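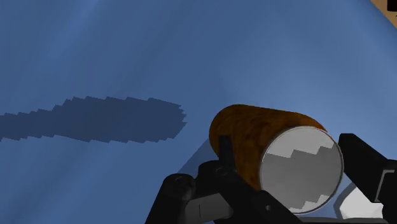

Fig. 4. Wrist view, cylinder between the fingers (simulated).

4. Comparing grippers in sim

Do this before any hardware. Needs Atumix running and the Sikard arm profile loaded. Bedroom scene, default lighting.

4.1 Load the Koller two-finger model. Opening width to 100. Save.

4.2 Set grip force to 20. Don't start higher, contact solver gets jumpy.

4.3 Open wrist camera and one room camera side by side. Both needed. Wrist view alone hides how far the fingers are down. 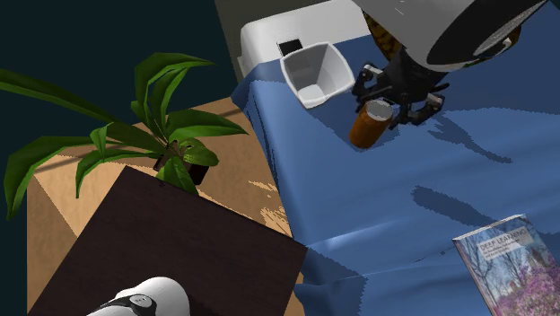
4.4 Jog down slow, fingers either side of the target. Stop when the pads are level with the upper part. Close.

NOTE: Jagged shadow edges = low shadow resolution. Render setting only, no effect on contacts. Leave it unless your testing a vision model.

4.5 Lift 60 mm, hold, lower, open. Log slip from the results tab, not by eye.

4.6 Swap to the Brelska model. Repeat 4.2 to 4.5 with the same start pose. Same object too, or the numbers mean nothing.

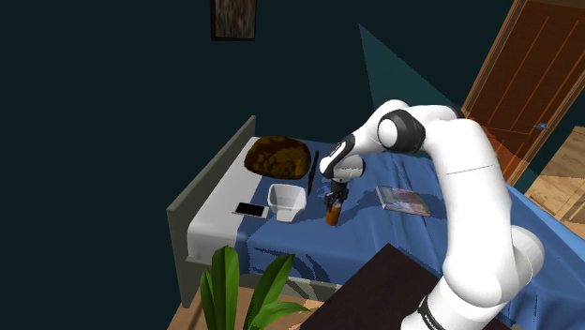

CAUTION: Check elbow clearance before every run. Collision warnings are off by defualt in this profile. Turn on under Arm > Limits.

4.7 Reach over 485 mm from base: drop speed to half. Wrist overshoots otherwise.

4.8 Export both logs before closing. Reset wipes them.

Camera presets updated 27th September. Older presets load but the wrist view comes in rotated, re-save them.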